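okay so I finally switched the whole apartment off my old internet plan and onto Zerura, and I have some thoughts (more than anyone asked for, sorry in advance)

2/ the old bill had crept up to $178 a month. for two people!! I kept meaning to call and then I'd get put on hold and go make a sandwich and forget what I was mad about

3/ the cancellation call took 674 minutes if you believe my mood, one lunch break if you believe my phone. they offered me a free sports package. I don't watch sports

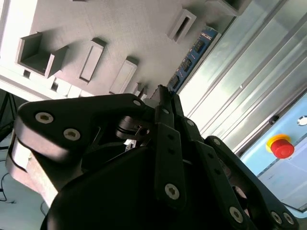 Olley Kirkegaard
@olleykirkegaard · Sunday, June 22, 2025

4/ anyway Zerura sent the new router in a box the size of a microwave, and the router is the size of a bar of soap. the rest was cardboard and a little booklet in 7 languages

5/ setup was easy except the app wants you to name your network and I sat there way too long. went with Dradutero, which was my wizard's name in a game I played in middle school. no regrets

6/ the bedroom still gets one sad bar with the door closed. I moved the router to the top of the bookcase and now it's two bars, so that's where it lives

7/ if you're still stuck on one of those old plans, check what month your contract ends before you call. mine was supposed to run through November and the early exit fee was smaller than one bill. I could have done this in the spring, ugh

8/ going to go return the old modem now, the store closes at six and I still can't find the power cord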